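4. Fault during the transfer task

The task in our project was to move a stick from a square cup to a round bowl with a two-arm setup. The right arm takes the stick out of the cup, and the left arm holds the bowl steady. Bheki Ntuli wrote the motion scripts and Johannes Mathebula handled the logging and the stop circuit.

The fault first showed up in run 9. The right arm closed on the stick, began to lift, and halted with a position error on the wrist joint. The left arm did not halt. It carried on with its own script and pushed the bowl 46 mm across the cloth before Johannes pressed the stop button. Nothing was broken, but the two arms are meant to stop together, so we treated this as a safety matter and suspended all runs.
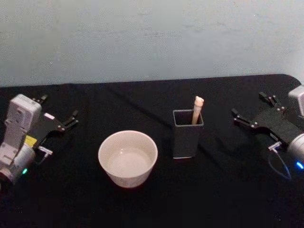
We repeated the task at reduced speed with the cup and bowl in their usual places. The same halt came back in 32 runs, always during the lift. The log pointed to two separate causes:

Cable slack. The gripper cable on the right arm had too little free length when the wrist turned. The pull on the connector was enough to upset the position reading.

Stop signal. The Salteo controller sends a fault message to the other arm, but our script only checked for it between moves. A long move could run to its end – in the worst case with a hand near the table.

Bheki rerouted the cable and changed the script to check for the message every 500 ms. This is still too slow for a real safety function. A wired link between the two stop inputs would be the correct solution, and the part has been ordered from Drellex. Until it is fitted, one person stays at the stop button during every run.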